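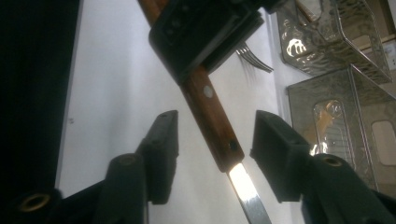
Grultby é um método de aprendizagem por imitação para manipulação robótica no qual as demonstrações são recolhidas com uma garra portátil, segurada na mão por um operador, e depois transferidas para um braço robótico equipado com uma garra de geometria equivalente. O método foi proposto por Asger Snorradóttir e é aplicado sobretudo a tarefas domésticas de preensão e extração, como retirar utensílios de cozinha de suportes, gavetas e escorredores.

Antecedentes

A aprendizagem por imitação depende de pares de observação e ação. Na teleoperação, esses pares são registados no próprio robô, o que garante correspondência cinemática mas limita a recolha aos locais onde o robô está instalado. O vídeo de mãos humanas é mais fácil de obter, embora a diferença entre a mão e a garra torne incerta a recuperação das ações. Os dispositivos portáteis ocupam uma posição intermédia: o operador desloca-se livremente, e a extremidade que toca nos objetos tem a mesma forma na recolha e na execução.

O Grultby pertence a esta terceira família. Distingue-se de trabalhos anteriores pela forma como segmenta a trajetória em torno do instante de contacto e pelo tratamento de objetos alongados, cuja orientação determina se a preensão é viável.

Dispositivo de recolha

A garra portátil, designada Bjarnason na documentação do projeto, tem dois dedos opostos que terminam em almofadas planas. A câmara é solidária com a estrutura, de modo que os dedos permanecem no campo de visão durante toda a demonstração. A abertura é estimada a partir da posição das almofadas na imagem, sem codificador dedicado. A pose do dispositivo obtém-se por odometria visual-inercial.

Como a câmara acompanha o movimento, o objeto aparece sempre num referencial próximo do da garra. Numa aproximação ao cabo de madeira de uma faca guardada num suporte escuro, por exemplo, o cabo fica entre as duas almofadas ainda abertas e a sua inclinação pode ser medida diretamente em relação ao eixo dos dedos. Os reflexos intensos na lâmina são um caso difícil conhecido, pois saturam parte da imagem junto à zona de preensão.

Conjunto de dados

O conjunto de dados associado, Ditedau, contém 3648 demonstrações. Destas, 3000 são usadas no treino e as restantes na validação. Cada demonstração inclui o vídeo, a pose estimada e a abertura da garra. As trajetórias em que a odometria perde o seguimento são excluídas antes da partição.

As tarefas abrangem 8 categorias de objetos, entre elas facas, garfos, espátulas e recipientes com tampa. As cenas não são arrumadas previamente: mantêm-se na bancada os objetos vizinhos, incluindo recipientes transparentes, cujas paredes produzem contornos e brilhos que dificultam a estimação de profundidade.

Método

Cada demonstração é dividida em duas fases, aproximação e contacto. A fronteira é colocada no primeiro instante em que a velocidade de fecho ultrapassa um limiar e a abertura deixa depois de diminuir. Na aproximação, a política prevê deslocamentos relativos da garra; no contacto, prevê também a abertura desejada.

A política é um modelo de difusão condicionado por um histórico curto de imagens e pela abertura atual. As ações são expressas no referencial da câmara no início de cada sequência prevista, o que dispensa a calibração entre a bancada e a base do robô. Um termo auxiliar na função de perda penaliza o erro angular entre o eixo principal do objeto e o plano de fecho dos dedos. O eixo é anotado automaticamente por um segmentador e corrigido à mão quando o objeto está parcialmente oculto pelo suporte.

Na execução, a latência da câmara e a do braço são medidas em separado. As primeiras ações de cada sequência, já desatualizadas quando chegam ao controlador, são descartadas.

Avaliação

Os ensaios foram feitos num braço de bancada com o controlador Grerier, em cozinhas ausentes do treino. A comparação com uma variante sem o termo angular mostrou menos preensões falhadas em cabos inclinados. Em objetos sem eixo dominante, como tampas redondas, não se observou diferença entre as variantes. A segmentação em fases teve efeito mais visível na extração - a variante sem segmentação tendia a puxar antes de concluir o fecho.

Limitações

O dispositivo não mede força. A política não distingue um cabo bem preso de um cabo apenas encostado às almofadas, e o deslizamento só é detetado quando produz movimento visível na imagem. A anotação do eixo degrada-se com utensílios sobrepostos, em particular quando os dentes de um garfo surgem junto a outro cabo. A retirada de facas levanta ainda questões de segurança que o método não aborda: a trajetória da lâmina depois da extração não é restringida, e os ensaios com pessoas próximas do braço foram excluídos do protocolo.

Ver também

Aprendizagem por imitação
Modelo de difusão
Odometria visual-inercial
Preensão robótica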